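Caring for a Wood Desk

A desk gets harder use than most furniture in the house. Coffee, hand lotion, pen ink and sunlight all work on the finish, and the finish is what needs looking after. The wood underneath will mostly take care of itself.

Dust once a week with a soft cotton cloth, slightly damp. Follow the grain and dry with a second cloth. Skip the all-purpose kitchen spray. Many of them leave a film that turns sticky in July and holds dust.

For sticky spots, mix 2 drops of dish soap into a cup of warm water. Wring the cloth out hard before it touches the desk.

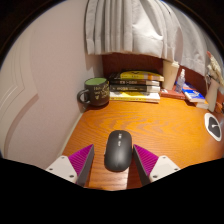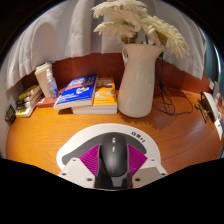

Water rings come in two kinds. White rings are in the finish and will often come out; dark ones have gone into the wood and usually need sanding. On a white ring, lay a dry cotton cloth over the mark and press with a warm iron, no steam, for a few seconds at a time. Check after each press. Try it first on an inside edge, and go easy on veneer - too much heat loosens the glue. A wavy grain like the one in the first picture hides light scratches well, but a glossy surface shows every smear, so buff it last with a dry cloth.

Dents can't be steamed out of a sealed finish. Fill them with a wax stick one shade darker than the desk.

Never sand veneer with coarse paper. It is thin, and there is no putting it back. If the finish has gone cloudy, rub a small patch with 1000 grit paper and a little mineral oil, then wipe it clean and look at it in daylight before doing any more.

Keep the desk away from radiators - dry heat lifts the edges.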